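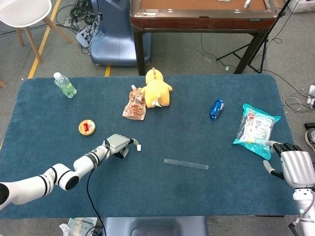

Following the Snow Money: A Budget Project Report

Intro to State and Local Government, final project
Turned in 5 Dec 2019

Why I picked this

When the assignment sheet said "trace one public spending item from proposal to result," I figured I'd do parks, because everybody likes parks and the numbers would be easy to find. Then I made the mistake of asking my aunt in Jaswood what she thought the city wastes money on, and she talked for most of dinner about snow plowing. Her street gets plowed last. It has always gotten plowed last. She has theories about this.

So my topic is the winter maintenance budget for the city of Laltik, and mostly one piece of it, the neighborhood snow fund that the city council added two budgets ago. The fund is supposed to pay for clearing side streets and sidewalks in the parts of town that sit outside the regular plow routes. My question was pretty simple: does the money go where the budget says it goes?

I should say up front that I had never read a city budget before July, when I started on this over the summer (our instructor let us pick topics early, and I'm glad I did). I thought it would be like a bank statement. It is nothing like a bank statement!

How the budget is put together

The Laltik budget is 713 pages long as a PDF. The first chunk is a letter from the mayor's office with a lot of nice charts, and if you only read that part you come away thinking the city has three or four things it spends money on. After that it goes department by department, and each department has its own way of naming things, so "seasonal operations" in Public Works and "weather response" in Transportation are the same kind of spending with different labels. It took me a whole weekend to work that out, and I only got it because a footnote in the Transportation section points back to the Public Works one.

The process goes like this. Departments send in their requests in the spring. The finance office trims them and puts together a draft. The mayor presents the draft to the council, the council holds hearings, people come and complain, and then the council votes. After the vote they can still move money around during the year with what's called a budget amendment. I had read about amendments in our textbook and skipped over them, and they ended up being half of my project.

There's also a difference between money that is appropriated and money that is spent, which I knew as a vocabulary term but didn't really feel until I was staring at two columns that should have matched and didn't. Appropriated means the city is allowed to spend it. Spent means it went out the door. You can't find both in the same document. The adopted budget has the first one, and the year-end report has the second, and the year-end report comes out many months later on a different part of the city website.

What the fund was supposed to do

The neighborhood snow fund got $400 thousand in its first year. The budget page for it is short, one page with a paragraph of description and a small table. The paragraph says the money is for "residential streets and pedestrian routes not served by primary and secondary plow routes," and it names Jaswood and the Rivera Street area as places to be covered first.

I watched the recording of the council hearing where this got discussed, all of it, at one and a half speed. People who spoke mostly talked about sidewalks. Two speakers from near Rivera Street said that the plow pushes snow off the main road and onto the sidewalk, and then the sidewalk can't be used until it melts. A council member asked if the new fund would cover that and the Public Works person said yes, it was intended to. I wrote down the word "intended" and underlined it.

The other thing that came up was who would do the work. The city doesn't have enough small plows for side streets, so the plan was to hire a contractor. The contract went to Zidine, a landscaping company that does mowing for the city in summer and already had the small equipment. The contract is public and I requested a copy from the city clerk's office. It arrived by email after eight days, which my classmates tell me is fast.

What I found

First, the amendment. In January of that first winter, the council moved part of the snow fund into the general winter account to buy road salt. It was on the consent agenda, meaning it got voted on in a bundle with a bunch of other items and no discussion. After the amendment, the fund had $300 thousand left in it. So a quarter of the money people had come out to the hearing to talk about went to salt, and most of the salt goes on main roads.

I want to be fair here. It was an icy month, salt prices had gone up, and I'd guess most people in Laltik would rather have salt on the main hill than a clear sidewalk on a side street if they had to choose. The explanation attached to the amendment says the salt "benefits all residents, including those in priority neighborhoods." That's true as far as it goes – my aunt does drive on main roads. I still think it should have been discussed out loud.

Second, the contract. Zidine gets paid in two ways: a standby fee for having crews ready, and a per-job rate each time the city calls them out. The standby fee is owed even if it doesn't snow. I had sort of assumed that was a ripoff until I read about how other cities do it, and it's normal. If you want somebody to keep a crew free in the middle of the night, you have to pay them to keep it free. But it does mean that a chunk of the fund is gone before any street gets touched, and the budget page doesn't mention it at all.

Third, the streets. The call-out logs were the best thing I got from the clerk, because they list the actual blocks. There were 69 call-outs during the season. I marked each one on a printed map with a highlighter (yellow for streets, pink for sidewalks) and taped the map up over my desk. There was a lot of yellow and not very much pink. Rivera Street did well, better than I expected. Jaswood got visits too, but mostly on the two streets nearest the school, and my aunt's end of the neighborhood had one yellow mark on it for the entire winter. She was thrilled to be proven right.

Why are the sidewalks so thin on the map? The contract gives one rate per block for streets and another for sidewalks, and the sidewalk rate is higher. Hand work takes longer. If you are the person at Public Works deciding which blocks to call in, and you have a number you can't go over, streets get you more blocks. I don't think anybody was being sneaky. The budget paragraph mentions streets and pedestrian routes together and never says how to split the money, so the split got made by whoever was on shift.

What went wrong with my project

A few things! I spent way too long trying to compare Laltik with two other cities, and I had to drop it because they define their winter seasons differently and one of them puts its plows under the fire department. I would have needed another month.

I also mixed up fiscal year and calendar year for a while. Laltik's fiscal year starts in July, so a single winter sits inside one fiscal year, but I was adding up spending by calendar year and getting half of one winter and half of the next. I didn't notice until my totals came out larger than the fund itself. If you're doing a project like this, check the fiscal year on day one.

And I never got a reply from the finance office to my question about how the salt amendment got started. I sent two emails and filled out the form on the website. The amendment document gives a reason, but it doesn't say which department asked for it first, so I've left that out.

The last gap is a bigger one. The logs tell me where crews were sent. They don't tell me if the sidewalk was walkable afterward, or how long it stayed that way. There's no inspection record for the sidewalk jobs, or at least none the clerk could find, and I wasn't going to answer it with one aunt.

What I'd suggest

If I got to rewrite the budget page, I would split the fund into two lines, one for streets and one for sidewalks, so the choice gets made at the hearing when people are in the room. I'd put the standby fee in the table. I would also ask that any amendment moving money out of the neighborhood fund be pulled off the consent agenda and voted on by itself. That wouldn't stop the council from buying salt – they'd just have to say so into a microphone.

The second-year numbers will be in the next year-end report, and I've signed up for the city's email alerts so I'll know when it posts. The adopted amount for this year is the same as the original one, before the salt.

Sources I used

Laltik adopted budget, first year of the fund, Public Works and Transportation sections
Laltik year-end financial report, same fiscal year
Recording of the council budget hearing
January budget amendment and attached memo
Winter services contract between the city and Zidine
Call-out logs, full season, from the city clerk
Class textbook, the chapters on local revenue and on budget amendments (read properly the second time)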